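MEDIA RELEASE
October

Student club opens desk-tidying task set to other schools

The Konton Robotics Club has released Tidby, a set of tabletop handling tasks recorded by its student members with hand-held grippers. The set contains 348 recorded demonstrations and is available to secondary school and college clubs on request.

Each demonstration is made by a student holding the gripper and carrying out one small job on an ordinary desk. The club's arm controller, Mazurek, is then trained on the recordings. 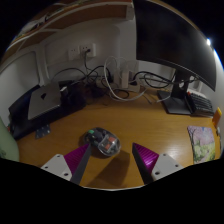
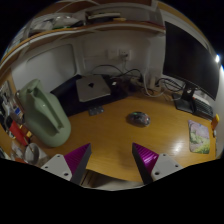 A computer mouse on the desktop, beyond the fingers of the hand-held gripper.

Tidby is divided into four task groups: approach, grasp, move and release. Students record in pairs, with one member operating the gripper and the other keeping the log. Entries cover the object, the starting position, the lighting and any fault during the run. Runs with a fault are kept and labelled so that other clubs can use them or filter them out.

The students chose to work at desks in normal use. Earlier recordings were made on a plain bench, and the controller trained on them performed poorly once cables and other equipment were nearby.

"Our first version could pick up a mouse from a clean white board and not much else," said Ghazal Abbasi, who coordinates the project. "The members asked to redo the whole set. It took two school terms and the labelling was slow, but the results on the test desk are better and we can say why."

In the club's own trials, the retrained controller completed 92 of its scheduled grasp attempts without a student stepping in. Most of the remaining attempts failed on approach, when the fingers closed too early on a curved surface. A revised approach group is being recorded now.

The set comes with the log template, a labelling guide and printable files for the finger mounts. Clubs will need their own gripper and a computer able to store the video. Requests should go through a supervising teacher.

Media contact: Ghazal Abbasi, Konton Robotics Club

37 shares | 3 comments

Comments

delphine_r
Do the finger mount files suit a smaller printer? Ours has a pretty short bed.

Murray T
Good to see the failed runs left in. We threw ours out last year and regretted it.

gearbox88
Is the log template a spreadsheet or paper? Our students would lose paper.

Related items
Zatero line-following challenge: rules updated
Mazurek controller: notes for new members
Konton Robotics Club term calendar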